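Quick one with the owner of the Willard Street deli, caught between the lunch rush and a bread delivery. Four years in. Still no website.

"People call. I pick up. Thats the system," she says, slicing rye the whole time.

Rent went up in May, to $2,308. She raised the sandwiches 30 cents and got two complaints, both from regulars, both back the next day.

Best seller? The egg salad, no contest. "My aunt's recipe, more mustard." She won't say how much more.

A second shop over in Clarach? Long pause. "Ask me when I've slept." Then teh phone rings and she's gone, order pad in hand.
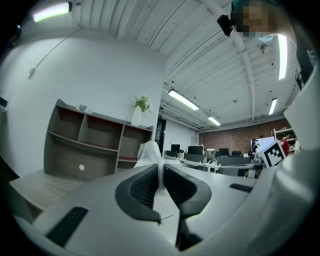
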